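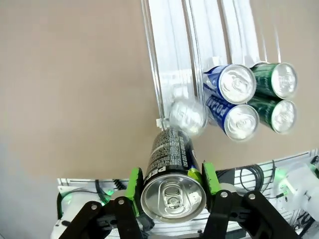 Restocking drinks at Randari's Clestden distribution centre used to take up most of a night shift for two people. Since December the job has belonged to a pair of robot arms, and the staff who did it have moved to other work on the same floor. The arms handle cans one at a time between green finger pads, a black Pepsi can in one grip and blue or green cans in the next, working at the mouth of a clear sloped rack where the stock lies on its side with the lids facing out. Each can goes into a mixed tray bound for one of the small shops and canteens the company supplies.

Randari says the station now packs more than 500 trays a week. It runs from early evening until the trucks are loaded, and again for a shorter stretch before the morning orders close.

Carola Reuter, who manages the Clestden floor, said the mixed trays had been the hardest job on the roster to fill.

“It's the same reach and the same twist all night,” she said. “We had people asking to be moved off it after a fortnight. Sore wrists, sore shoulders. I did it myself for a season and I wouldn't go back.”

The equipment was supplied by Seidel, which also looks after servicing. The software that plans the trays, called Lallirance, reads the next day's orders and tells the station which flavours to pick and in what sequence. Staff can change the sequence from a screen beside the bench if a customer calls late.

The centre employs 82 people. Reuter said no jobs had been cut when the station was switched on, but the work had been divided up differently. Six employees have been trained to run it, two to a shift. They load the racks, clear dropped or dented cans and check finished trays before they are wrapped. The training took a week, and those who completed it moved up a pay grade.

Others who had been packing trays by hand were offered places in receiving or on the delivery desk. Most took them. Reuter said one long-serving packer preferred the old hours and the move had been awkward to arrange — he now splits his week between receiving and returns.

The change has not pleased everyone. Several workers said at a floor meeting earlier this year that night shifts had become quieter and that they missed having someone to talk to at the next bench. There were also complaints about the loss of overtime. Before December, a busy week could mean two or three extra evenings for anyone who wanted them, and those evenings have mostly dried up. The company has since agreed to post weekend shifts earlier so that people who relied on the extra money can plan for them.

The arms are slower than an experienced packer. Reuter said a good worker could fill a tray in a little over half the time, at least for the first couple of hours. The difference is that the station keeps the same pace through to the end of the shift. It also stops more often than she would like, usually when a can rolls out of line at the bottom of a lane or a rack has been loaded with the wrong size.

“You hear the tone and you walk over,” she said. “In the first month that was all we did. Now it might be a few times a night.”

Glass bottles and large cartons are still packed by hand, and Reuter said there were no plans to change that. The bottles vary too much in shape, and breakages would mean shutting the bench down to clean up.

A second station is due to be installed at the other end of the floor before summer. It will take over mixed trays for a further 300 customers, mostly schools and workplace kitchens outside the city. Training places for it will be advertised internally first, with applications open from Friday, April 25, 2025.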